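Civil Procedure for Non-Lawyers
Handout 7: Settlement conferences and court-ordered mediation
Course tutor: Lindiwe Moodley

12 shares | 3 comments

Read this before the class on case management. It assumes you have done the reading on pleadings and know what a statement of claim and a defence are.

1. Where settlement fits in

Most civil claims end before trial. Some are withdrawn, some are decided on a written application, and a large share are settled by the parties. Court rules in many places now build in a point at which the parties must at least talk. It may be called a settlement conference, a dispute hearing or a mediation appointment. The names differ and so do the details, so always check the rules of the court you are dealing with.

A settlement conference is run by a judge or court officer, usually someone who will not hear the trial. Mediation is run by a neutral third person, who may be chosen by the parties or taken from a list kept by the court. Neither of them decides the case. If no agreement is reached, the claim goes back into the ordinary timetable.
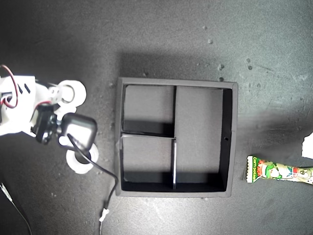

Robot arm and black tray, seen from above.

2. The referral order

A referral order normally states who must attend, the date by which the session must be held, and how the cost is to be shared. Read it for deadlines first. In our practice file, Zavala v Quinlan, the order gives the parties 26 days to agree a mediator. If they fail, the court appoints one.

Attendance means attendance by a person with authority to settle. A company cannot send a junior employee who has to ring head office for every figure. In the practice file Quinlan sends Ehsan Kordestani, its contracts manager, with a letter giving him authority up to a stated sum. Bring your copy of that letter to class. Note the wording of its second paragraph, which is narrower than it looks at first reading.

3. Confidentiality

What is said in mediation is generally private and cannot be repeated at trial. There are limits. A document that existed before the session does not become protected just by being put on the table. Threats of harm are usually outside the protection as well. The signed agreement itself can be shown to a court if one side asks for it to be enforced. 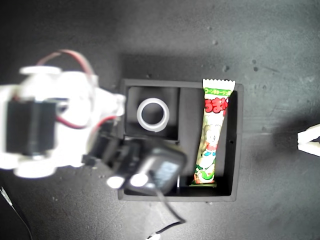
White robotic arm over the tray.

4. Costs

Mediators charge by the hour or by the session. The practice file uses a fixed fee of 3,000, split equally. A party who refuses to take part without good reason may be ordered to pay some of the other side's costs, even if that party later wins. Courts look at the reasons given at the time, so a refusal should be put in writing – a short letter is enough.

Students often ask whether a weak claim on the other side is a good reason to refuse. Sometimes it is, but courts tend to be slow to accept it on its own.

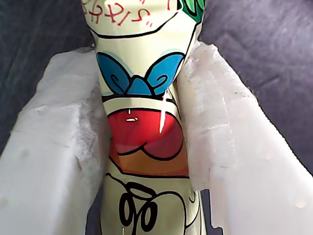

5. Recording the agreement

Terms should be written down and signed before anyone leaves. Use full names, exact sums and a time for each step. "Payment to be made by 4 pm on the due date" is better than "payment to follow". Say what happens to the claim: whether it is dismissed, or paused until the money is paid. Say who pays the costs so far.

Compare the two drafts in the file. The first, by Shahab Kiani for the claimant, runs to a page and leaves out interest. The second, by Yasaman Fallahi for Quinlan, deals with interest but does not say when the claim ends.

6. For the next class

Prepare a one-page position statement for either side in Zavala v Quinlan. Then mark up one of the two drafts so that it could be signed as it stands. Hand in both on paper at the start of the session. The exercise carries 80 marks, with the larger part given for the marked-up draft.

3 comments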